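家务和看店，机器现在能接手多少？
Stostura课程项目报告（网页版）

先交代一句，这份报告交上去的正式版有目录、有公式、有一大堆曲线图，网页版是我重新写的，因为正式版连我室友都看不下去。想看损失函数的同学去找正式版，想知道机械臂到底会不会叠抹布的，看这一版就够了。

项目的题目是我自己报的，原话是“单臂平行夹爪在家务与零售杂活中的可用性评估”。说人话就是：把一些大家每天都在干、干完还没人夸的活，交给一条胳膊和两根指头，看它能干到什么程度。报题目的时候我特别乐观，觉得网上视频里机器人都会做早饭了，我让它叠块布还不是手到擒来？现在回头看那份开题报告，里面有一句“预计前两周完成布料任务，其余时间用于拓展”，我每次读到都想把电脑合上。

一、为什么选这几样活

我最后定了三样：叠布、擦台面、补货。

叠布代表家里的活。布软，没有固定形状，你上一秒看它是这样，碰一下就变了，对人来说完全不用想，对机器来说每一次都是新题目。擦台面介于家里和店里之间，哪儿都要擦，而且听上去简单（来回走就行了嘛！）。补货代表店里的活，瓶子是硬的，形状规矩，标签朝外放好就算完成，我当时觉得这一项是送分题。

还有几样我写进开题报告又划掉了：洗碗，太湿，实验室不让；挂衣服，单臂够呛；收银，那是另一个专业的事。拧瓶盖我偷偷试过一下午，没写进数据里，结果也就不说了，反正那个下午我把夹爪指尖磨花了一块，被要求自己去登记。

选题的时候我还给家里打了电话，问我妈最想让机器替她干哪件事。她想都没想，说收拾冰箱。我解释了半天为什么冰箱不行（门要开，里面深，东西互相挡着，塑料袋反光），她说那你们学这个干什么。这个问题我放进了正式版的“研究动机”一节，措辞稍微改了改。

二、平台和数据

硬件就是一条桌面级的机械臂，腕部装着相机，前面一副两指夹爪。控制软件用的是Sirkero，学校买的教学授权，功能够用，文档嘛，只能说适合已经会用的人看。我在它的文档里找“夹爪回零”找了两天，最后发现叫另一个名字，放在“附件”那一章的最后一页。

数据靠遥操作采。意思就是我手里拿着控制器，带着机械臂把活干一遍，程序把相机画面和关节动作全记下来，回头给模型学。一共录了1,137段示范，三样活都有，叠布占的最多。另外我手工标了1,988张画面里的布角和布边，标到后来晚上闭眼都是布角。有一阵子我去食堂看到餐巾纸，第一反应是这个角可见，那个角被遮挡。

录示范这件事本身就挺有意思的。你以为自己会叠布，等到你只能用两根硬邦邦的指头、隔着屏幕去叠的时候，才知道平时自己手上用了多少东西：指腹会搓一搓，把两层分开；小指会压住另一边；手腕抖一下，褶子就开了；还会用肚子顶着桌沿（别笑，你去看你奶奶叠被单）。这些动作夹爪一样都没有。所以我前面录的那些示范，现在看基本上是一个人在笨拙地适应工具，模型学会的也是这份笨拙。后来我重新想了一套动作，尽量只用“夹、提、拖、放”四下，示范质量才好起来。

有个小经验给后面选这门课的同学：录之前先空手比划十分钟，想清楚每一步夹哪里再开机。我没比划，所以有一大批示范里机械臂悬在布上面发呆，那是我在想下一步。模型学得非常认真，它也会悬在那儿发呆，位置都差不多。

三、怎么算“会了”

评分这一节我改了好多稿。一开始我只记“成功”和“失败”，后来发现不行，叠布叠了一半、角歪了一指宽，算哪个？人叠的也经常歪啊。

最后的规则是这样：每次测试由机器自己跑完，中间我不碰控制器，也不碰桌上的东西。能一次做到底、结果拿给一个不知道内情的人看，对方觉得“行，可以了”，记作完成；做到一半停住，或者做完了但要人再返工，记作部分；其他都是失败。起初我想让同组来判，很快就放弃了，大家都太心软，看机械臂努力的样子就给过。

正式测试一共跑了243次，三样活加在一起。这个数字在课程项目里算多的，我自己还挺得意，代价是整整两个星期没怎么见过太阳。
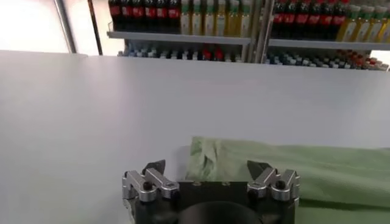 Murance，12月

正式测试放在月初开始，先跑叠布，一块浅绿色的布，一张白桌子，后面就是放饮料的货架。我把最难的放在前面，想着早死早超生。

叠布：最让人上头的一项

直接说结果。叠布从头到尾完成的，有18次。对，就这么多。我第一遍统计完以为脚本写错了，又把日志手动翻了一遍，还是18次。

不过只看这个数会冤枉它。我把过程拆开看，事情就清楚多了。第一步“找到能夹的地方”，它做得相当不错，尤其是布上有隆起来的褶子的时候，两根指头张开，往下一合，多半能夹住点什么。问题出在“夹住点什么”和“夹住该夹的那个角”之间，差得很远。布摊得越平，角越难夹，指尖贴着桌面滑过去，什么也没带起来；布皱成一团呢，倒是好夹，可夹起来之后你根本不知道提着的是哪一部分，提到半空，另外两个角缠在里面，放下来比原来还乱。

这就有一个挺讽刺的地方：好夹的时候不好叠，好叠的时候不好夹。我跟隔壁做布料仿真的组聊起来，他们说他们那边也一样，仿真里的布甚至更赖皮，会穿过桌子。

指尖的角度也是个事。我们用的指尖是斜的，夹瓶子、夹盒子都没问题，去铲一层贴在桌面上的薄布就很吃力。我试过让它先推一下，把布边推出一道小褶再夹，手动遥控的时候特别管用，我高兴得在实验室里蹦了一下。然后让模型学，它把“推”学会了，推得非常起劲，把布一路推到桌子边上去……后来在示范里把推的距离压到很短，才算收住。最后完成的那些里，一大半都用了这个推一下的动作，所以我觉得方向是对的，就是量还不够。

颜色有没有影响呢？有人在中期答辩的时候问我这个问题。白桌子上放浅色布，从腕部相机看过去，布边有时候真的不太分得清，灯一换位置，褶子的明暗也跟着换。我后来补录了一些别的光线条件下的示范，布边识别稳了一点。深色布我没有系统测过，不敢乱讲。

最气人的一种失败我单独记了一栏，叫“自以为完成”。就是它对折了一下，其实只折过去三分之一，然后优雅地抬起来，回到起始位置，报告任务结束。那个收手的动作特别从容，比我本人叠完衣服还自信。

擦台面：看着最像会了

擦台面是三样里完成得最多的，拍成视频也最好看，所以项目展示那天循环播放的就是它。

可我得说实话，这一项“完成”的标准偏松。它来回走，力度也稳，走过的地方基本都照顾到了，外行看了会觉得，哎，这个能用了！但它是不看脏不脏的。它擦的是路线。你在角落里留一滴酱油，它按路线经过就擦掉了，路线没经过就永远在那儿。人擦桌子不会这样，人会先瞄一眼，哪儿脏擦哪儿，遇到干掉的印子会停下来多蹭两下，还会换个面。

我加过一个小模块，让它擦完以后拍一张，看到残留就回去补。大块的颜色深的残留能找到，水渍和油膜基本看不见，灯光反一下它又以为到处都是脏的，在同一个地方擦个没完。有一次我去接水，回来它还在那个反光点上忙。

另外，抹布是我帮它夹好的。这句话我在正式版里写成“末端工具由操作者预置”，听起来高级多了，意思一样。换水、拧干、翻面，全都是我。所以要问机器能不能擦桌子，我的回答是：能擦，擦之前和擦之后的事都还归你。

补货：送分题不送分

补货我用的是装满水的瓶子，从周转箱里拿出来，放到层板上，标签朝外。箱子和测试瓶都是跟一家叫Singhal的小超市借的，他们人很好，唯一的要求是别把箱子弄裂。

拿瓶子本身很顺，硬的、圆的、形状都一样，夹爪最喜欢这种。我前几次测试连着过，觉得这一节可以早点收工了。然后开始往里层放。层板有前后排，前排有瓶子的时候，手要从上面绕过去，可上一层的层板又压得很低，夹爪连着腕部那一大坨根本塞不进去。人怎么办？人会把前排的先往旁边拨一拨，或者直接拿新瓶子往里顶，一整排往后走。我教它顶，它顶是会顶，顶歪一个，后面跟着歪一串，最后面那个就不知道去哪儿了。

标签朝外也比我想的麻烦。瓶子在手里转一下，对人来说是指头搓一搓的事，两指夹爪搓不了，得先放下，换个角度再夹，一来一回时间就翻倍了。Singhal的店员看了我录的视频，问能不能开二倍速，我说这已经是二倍速了。

说到速度，我自己也补了一箱做对照。过程没什么好写的，我一边放一边在想晚上吃什么，放完了。机器放同样一箱的时候，我把测试记录表、午饭和一篇综述都解决了。要是夜里关了门慢慢补，慢一点其实无所谓，可夜里没人看着，它碰倒一瓶谁来扶呢？这是店员提的，我觉得比答辩时收到的所有问题都切中要害。

四、那到底行不行

我把三样活摆在一起看，感觉卡住它的地方很少是“动作本身”。夹、提、放、来回走，这些它都做得挺好，有的比我稳。卡住的是动作之间那些没名字的小事：发现布多夹了一层，松一点让它滑下去；发现瓶子有点斜，顺手扶一下；发现抹布脏了，换一面。我列过一张表，想把这些小事都列全，列到第三页放弃了，每看一遍人干活的录像都能再添几条。

如果你家里、店里正好有一件活是东西硬、位置固定、做坏了也不要紧、慢一点没关系，那我觉得现在这一代机器已经可以认真考虑。四个条件少一个，就得有人在旁边。叠布一口气少了两个，所以它现在的成绩我是服气的。

成本我没有能力算。课程里有人用Murance本地的人工价格给我估过一版，结论是短期内不划算，但那个估法没有算调试的时间，而调试时间就是我，我是免费的，这个账怎么算都不太对劲。

五、做错的和没做完的

示范录得太集中。大部分布都是从桌子右半边开始录的，因为我坐在那一侧，手顺。模型到了左半边明显犹豫，这个毛病我到测试中途才看出来，已经来不及重录了。

测试环境太干净。桌上除了任务要用的东西，别的都收走了。真实的家里桌上会有钥匙、快递、半个橙子，店里的台面就更别提了。我原本计划加一组“乱桌子”测试，时间不够，留给下一届吧。

没有力反馈。夹爪知道自己合到哪里，不太知道自己夹着什么、夹了几层。叠布那一项，我相信光是能分辨一层和两层，成绩就会好看很多，不过这是猜的，没有数据支持，答辩的时候我也是这么老老实实说的。

命名混乱。数据文件夹里同时存在“叠布_最终”“叠布_最终2”和“叠布_真的最终”，训练用的是第二个。谁要接着用我的数据，先来问我一声。

六、给接手的人

示范数据和测试日志都在课程共享盘的Stostura文件夹里，标注单独放了一个压缩包。Sirkero的配置文件我写了注释，里面夹爪速度那一行请不要往上调，调高了以后它松手的时候布会跟着弹一下，前面对齐的全白费。

布我洗过了，放在柜子第二层。Singhal的周转箱已经还了，没裂。推一下再夹的那批示范我单独建了个目录，建议从那一批开始加，先把对折做扎实，别学我一上来就想叠四折。有问题在课程讨论区留言，我一般晚上看。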